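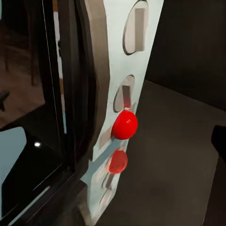
Issue 50 | Home & Kitchen | page 3

The Risteck hand-crank coffee grinder, six months in

I bought the Risteck in February after my old electric grinder started making a noise like gravel in a washing machine. I'd never owned a hand grinder before and had always thought of them as something for camping, or for people with more patience in the morning than I've got. Well, I was wrong, and I've been boring my friends about it ever since!

It's a plain thing to look at. Steel body, folding handle, a little screw-on cup at the bottom that holds enough for two mugs. There's no rubber grip, so I put a wide elastic band round the middle (the sort that comes on a bunch of broccoli) and it hasn't slipped in my hand once.

The grinding itself is lovely. With a medium roast it turns smoothly all the way down and you can feel when the last few beans have gone through, because the handle suddenly goes light. Very pale roasts are harder work. I had a bag of something Kenyan in April that was like chewing pebbles, and I ended up sitting down with the grinder held between my knees. Dark roasts are no trouble at all.

What I really love is how even the grounds are. My old machine gave me a mixture of dust and lumps, and I'd got so used to a muddy last inch in the cafetière that I thought that was simply how coffee was. Now I drink to the bottom of the cup. I've tried it for the stovetop pot as well, a few clicks finer, and the coffee comes out sweeter than any I've made at home before.
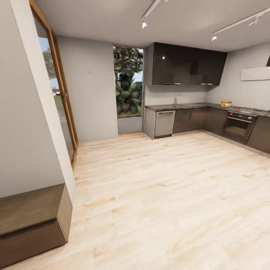
The clicks do take some learning. The dial sits underneath the cup and has no numbers on it, so you have to turn it shut and then count back each time you change. I keep a pencil note inside the cupboard door: cafetière, filter, stovetop. If you only ever make coffee one way you'll set it once and forget all about it, but in a house with two coffee drinkers who disagree it's a bit of a nuisance, and I do wish Risteck would just scratch a few marks on the thing.

Cleaning is easy. It comes with a small stiff brush, and every couple of weeks I take the centre out and give it a good going over. Don't wash the inside with water, the leaflet is very firm about that. Putting it back together puzzled me the first time (there's a spring, and it wants to go across the room) but now I can do it while the kettle boils.

Before buying I borrowed the Nava from my sister for a week. It's lighter and the handle is nicer to hold, and if you've got small hands I'd try that one first. It was slower, though, and the lid kept popping off mid-grind. The Fastitia I only tried in the shop, where it felt solid but weighed a ton.

Mine came from Rustgate, the kitchen shop, and cost £50 with a spare brush thrown in. They were quick to answer when I wrote to ask about replacement burrs, which they do stock.

Four and a half stars from me, the missing half being for that dial. I'm trying it on peppercorns next, in a second-hand one, as I don't want my morning cup tasting of steak.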